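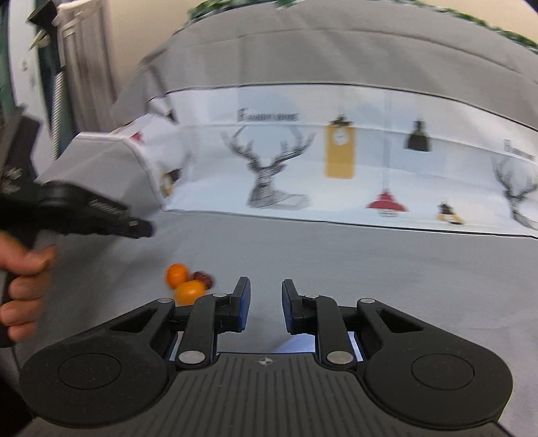
On November 24, 2023, Floor Kuipers wrote:

> I have the Baran quote open and I can't make it fit. We have $3,261 left on the equipment line and they want $3,540 for the second pair of hand grippers with mounts and cables. Is there a reason we can't keep going with the one pair until spring? Also, the quote has a separate line for finger pads at $1,171, and I don't know if that is optional. I would like to close this before the Cindlow order goes out, so please answer on the list and not to me alone.
>
> Floor

Floor, all,

Taking these in order.

The pads are optional on this order. That line is for the big box, which is far more than we would get through before the next budget. I asked Baran for the small pack and they will sell it, but it ships from a different warehouse and they want a separate PO. My vote is to strike the line and buy the small pack out of consumables when we need it. We should not go to zero spares, though. The pads are the part that touches everything, and a worn one changes the grip enough that sessions stop matching each other.

One pair until spring is possible. What it costs us is the second station. The plan for Istbridge was to have one person on soft goods and one on small round items at the same time, and with a single pair they have to take turns. If we accept that, the Istbridge dates slide and we should tell them now.

On the price, the $3,540 includes hard cases and the long cables. We own cases. The long cables only matter if the recorder sits away from the work surface, and at Fikerbridge it doesn't. I have asked for the quote again without the cases and with short cables. I expect that to come in under $3,261, but I don't have it in writing, so please don't put it in the sheet yet.

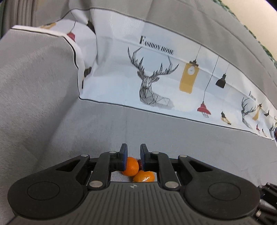
Small oranges on the gray fabric, dark blue pads on the fingers.

Fruit is the work I would plan the purchase on. Small, round and close together is where the operators need the most repeats, and it is where a second pair would get used every day. Folding and flat items can wait.

Things I would hold off on:

- Wider fingers. Cindlow offers a set, but the adapter is extra and we have no task that needs it.
- The extended warranty. It excludes pads and pins.
- A second charger. We swap batteries at lunch and it has been fine.

Witold Makowska asked me separately about renting. I looked at it. The minimum term is 5 months, and by the end of that we would have paid for most of a pair and own nothing. I would only rent if the new quote comes back over the line and Istbridge won't move.

What I need from the list:

1. Floor - can the cable swap go through as a change to the same request, or does it need a new form?
2. Whoever did the last stock check - how many unopened pad packs are in the Fikerbridge cabinet? The sheet and the label on the shelf don't agree.
3. Any objection to dropping the $1,171 line. If I hear none I'll tell Baran to take it off.

I'll forward the revised quote when it comes. The current one is good to the end of November and they have said they won't extend it.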